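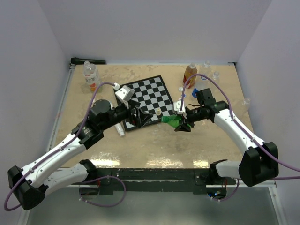 *Checkered board, one small pale piece.*

I gave up the storage unit in May and I've been meaning to write about it ever since. It's now 26th October, so there has been enough time to find out what I miss.

The unit was at Gistus, out past the rail yard in Clovau. I took it when I moved from the house to the apartment. The plan was to keep it for one winter while I worked out what would fit. I kept it a good deal longer than that. The rent was 80 a month, it came out of my account by itself, and I stopped seeing it on the statement the way you stop seeing a light switch.

It was a 40 minute drive each way. That matters more than the rent in some ways. If it had been down the street I would have gone through the boxes a little at a time, on a free evening, and the whole thing would have been over in a few weeks. With that drive, every visit had to be worth making, so I would put it off until I had half a day. When I had half a day I wanted to do something else with it.

What got me moving was the sideboard. It was a Hafþórsson, the long low one with sliding doors, and it had belonged to my parents. One of the back legs had split. I had always told myself I would get it repaired and then find a place for it, and last winter I finally asked for a price. The man quoted 587 with pickup and delivery. It was a fair price and he was clear about what it covered. I wrote the number on an envelope and left it on the kitchen table for a while.

I measured the wall again. The sideboard was still longer than the wall. I had measured it before the move, and it had been too long then too. I had been paying rent on a piece of furniture that could not come into my home unless I took out the radiator.

So I sold it, split leg and all, to Ludivine Moulin. She teaches at the school up the hill and had a wall for it. She fixed the leg with a metal bracket from the hardware store, which I would have been too fussy to do. I've seen it since. She keeps sheet music in it and the bracket doesn't show.

After that the rest was mostly labor. I went out on my days off and did it in the order things came to hand. I had read a few of those books about clearing out, and they all want you to go by category: all the clothes, then all the papers, and so on. That can't be done in a storage unit. You can only reach the box in front, and you can't get to the next one until that one is dealt with. I came to like this. There was no choosing where to start.

I kept the rules simple. Paper went home with me to be read at the table. Anything I had forgotten owning went to the charity shop unless it was a photograph. Anything broken went to the dump. Anything I wasn't sure of went on the passenger seat, and when the seat was full I drove home.

The passenger seat was the hard part. Some of what ended up there:

- my father's road atlases, out of date even when he was using them
- a Grandimix, the big stand model, with the dough hook but no whisk
- a coat I wore every day when I was 34 and have not been able to button since
- board games, most of them short of something
- a biscuit tin of keys

I kept one atlas, the one with his pencil marks in it. He used to write the time in the margin when we passed through a town, and next to it the price of gas if it struck him as high. I sat down to look at it for a minute and it took up the rest of the evening.

The Grandimix I used for a month. It makes good bread dough and it takes up the whole counter. I had to move it to chop an onion, and it's too heavy to move every time you want an onion. It went to my upstairs neighbor, Kvido Sýkora, who has a proper pantry. He bought a whisk for it and I sometimes get half a cake.

The coat went. I would like to say this was easy.

The games took longer than they should have. I don't mind a missing piece. We always used a button or a dried bean, and as a child I preferred being the button. What I couldn't replace was people to play with. My sister lives a long way off and my old group stopped meeting when one couple moved and another had twins. I kept two boxes that work with two players and gave the others away with a note inside each lid saying what was missing. I've been on the other end of that, with the family all sitting down and the dice gone, and a note would have helped.

The keys I couldn't explain to myself at all. I no longer live anywhere that any of them could open. They went in the scrap metal. 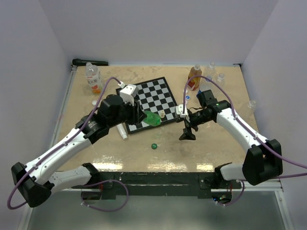
*A green plastic bottle, crumpled.*

I should say something about trash, as I made a lot of it. I had thought of the unit as full of belongings. A fair amount was packaging: the empty carton a lamp came in, foam corners, bags of bags, plastic bottles I must have rinsed out for some purpose and boxed up with the garden things. I had paid to move that and then paid to house it. The recycling place in Clovau is well run but it wants everything sorted, and the woman at the gate sends you back if there's glass in with the plastic. I was sent back once. After that I sorted it on the floor of the unit before I loaded the car, and it went faster.

The papers were the last job and I did those at home. Most of it was bills and manuals for machines I don't have. There was a folder of letters from my grandmother that I had believed lost, and I'm aware that it would be neat to say this made the whole thing worthwhile. It didn't, quite. I was glad to find them, and I was also annoyed that they had been sitting in a metal room the whole time I was telling people they'd gone missing in the move. The damp had got to the edges of a few. They're in a drawer in the bedroom now, next to the atlas.

On the final visit I swept. Then I took off my padlock, handed in the gate card at the desk, and signed a form. The young man asked if I'd like to hear about their smaller units. I said no thank you. He said a lot of people come back. I believe him.

As for what I miss, I made a list over the summer of each time I went looking for something and remembered it was gone. It's short. The folding table, twice, both times for guests. A wool blanket. A set of screwdrivers that I'm fairly sure I gave away by mistake, in the bottom of a box of curtains. I bought new screwdrivers. The guests and I ate off our laps and it was fine, though I may get another table if I see one cheap.

The coat isn't on the list. I thought it would be.

The money was less of a change than I had expected. I never saw it arrive anywhere. It used to leave quietly and now it quietly stays, and I've probably spent it on groceries. What I noticed more was the half days. I used to have a chore standing behind every free afternoon, and I would spend the afternoon not doing it. Now when I have nothing on, I have nothing on. I've been walking along the canal a good bit, and I've started the letters from the beginning, one or two at a sitting. Her handwriting is difficult and she doesn't always date them, so I'm putting them in order by the weather and by who was ill.

A couple of you have asked about the price of the units and whether Gistus was any good. It was clean and dry enough for furniture, less so for paper. If you do take one, put the paper in something with a lid that seals, and put it near the door.

Next I have the closet in the hall to do. It has been getting some of the overflow from the passenger seat, and the door needs a shoulder to close.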